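El cajón de los cables

Todo el mundo tiene un cajón de los cables. El mío tenía además un segundo cajón, de desbordamiento, y una bolsa colgada detrás de la puerta que yo llamaba «provisional» desde hacía 6 años. En agosto lo volqué todo en el suelo y me senté a mirarlo con la misma cara con que se mira una declaración de la renta.

Salieron 18 cargadores. De ellos, 7 correspondían a teléfonos que ya no existen – uno de ellos, un Gakis con tapa, lo perdí en un taxi y aun así guardé el cable, por si volvía. Ximena Acuña, que vino a ayudar y acabó juzgando, propuso tirarlos todos y comprar uno bueno. Boris Tichý defendió cada cable como si fuera pariente suyo.

Ganó Ximena, a medias. La norma nueva es que los teléfonos se cargan en la mesa de madera y en ningún otro sitio: una regleta, un adaptador, un cable negro largo. Demasiado largo, diría yo, porque se pasea por el tablero como un turista sin mapa. Pero llega.
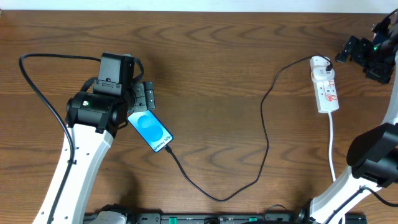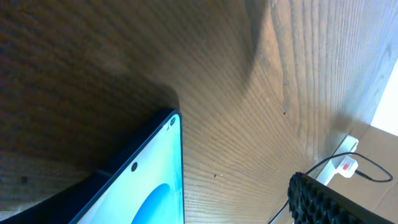
Club de Trastos de Paredes

La veta de la mesa, por cierto, me sigue pareciendo lo mejor de la habitación, y me fastidia bastante taparla con una regleta blanca. Boris quiere atornillarla por debajo. Le he dicho que lo hablaremos, y entretanto he escondido el destornillador en el cajón de los cables, que ahora tiene sitio.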